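퇴사하고 12월 한 달 동안 동네 도서관으로 출근한 이야기. 타래로 풀어볼게요. 길어요 ㅋㅋ
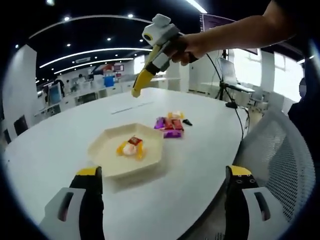
일단 저는 아침형 인간이 전혀 아닌데, 도서관 자리 잡으려면 오픈 전에 줄을 서야 하더라고요. 첫날 9시 반에 갔다가 콘센트 자리는 구경도 못 함. 다음 날은 8시 40분에 갔는데 앞에 벌써 사람이 있었어요. 다들 보온병 들고 조용히 서 계심.

3층 열람실은 숨소리도 조심해야 하는 분위기라 저랑 안 맞았고요, 결국 2층 자료실 창가에 정착했습니다. 잡지 서가 바로 옆이라 공부하러 갔다가 낚시 잡지를 읽게 되는 자리예요. 낚시 한 번도 안 해봤는데 찌 종류는 좀 알게 됨.

원래 계획은 자격증 책 끝내기였어요. 703쪽짜리 벽돌. 들고 다니다가 어깨 나갈 것 같아서 결국 칼로 반 갈랐습니다. 책 아끼는 분들 죄송해요... 근데 가르고 나니까 진도가 나가더라고요? 한 달 동안 앞 반권은 다 봤어요.

공부 기록은 Fimeo라는 앱으로 했는데 하루 빼먹으면 화면에 회색 칸이 생겨요. 그 회색 칸 보기 싫어서 감기 걸린 날도 집에서 한 장 읽고 체크했습니다. 이게 맞나 싶긴 했지만 칸은 채웠다!

점심이 제일 고민이었어요. 지하 식당은 월초에 공사 들어가서 닫았고, 매점은 컵라면이랑 삼각김밥뿐. 그래서 길 건너 Drutau라는 작은 빵집을 뚫었는데 감자 들어간 납작한 빵이 진짜 맛있어요. 오후 2시 넘으면 없음. 저는 세 번 허탕 쳤습니다.

빵집 사장님이 제가 매일 가니까 어느 날 "시험 언제예요?" 물으시더라고요. 봄이라고 했더니 아직 멀었네 하면서 식은 스콘 하나 넣어주심. 그날 공부 제일 많이 했어요 ㅋㅋㅋ

그리고 다들 의외로 모르시던데, 상호대차요. 우리 동네에 없는 책을 옆 동네 도서관에서 가져다줍니다. 무료로! 저는 이걸로 절판된 번역서를 읽었어요. Bevan Trevaskis라는 사람이 쓴 등대지기 에세이인데, 200쪽 조금 안 되고 사건이 거의 없어요. 안개 끼고, 기름 닦고, 편지 기다리고. 근데 밤에 읽으면 너무 좋음.

한 구절이 아직도 생각나요. 주인공이 육지에 나갔다가 사람들 말이 너무 빨라서 그냥 모자만 사서 돌아오는 대목. 퇴사 직후에 전 직장 동료들 만났을 때 제 기분이 딱 그랬거든요.

단점도 말해야죠. 자료실 난방이 오후만 되면 너무 세요. 다들 패딩 벗고 반팔로 앉아 있음. 그리고 폐관 음악이 너무 슬퍼요. 5시 45분에 그 피아노 나오면 괜히 인생을 돌아보게 됩니다. 음악 좀 바꿔주세요 제발.

돈은 생각보다 덜 썼어요. 카페 다닐 때는 하루에 커피 두 잔은 기본이었는데, 도서관 다니면서는 집에서 내려간 커피로 버팀. 대신 빵값이 늘었으니 비슷한가... 계산은 안 해보려고요.

혹시 도서관 출근 시작하시는 분들, 슬리퍼랑 얇은 가디건 꼭 챙기세요. 사물함은 매달 1일에 신청 받는데 금방 마감돼요. 저는 두 번 떨어지고 대기 12번이라 그냥 포기하고 메고 다닙니다.

다음 달에는 뒤 반권이랑 등대지기 책 2권이 목표예요. 2권은 옆 동네에도 없다고 해서 희망도서 신청 넣어놨어요. 되면 여기 이어서 쓸게요.

댓글 4

밤고구마: 책 반으로 가르는 거 저도 해요. 저는 세 등분함

소소한하루: 폐관 음악 ㅋㅋㅋㅋ 우리 도서관도 피아노예요. 왜 다 슬픈 곡이죠

lemon_22: 등대지기 에세이 제목이 뭐예요? 상호대차 되는지 찾아볼래요

여름양말: 감자빵 2시 전에 가야 하는군요 메모했습니다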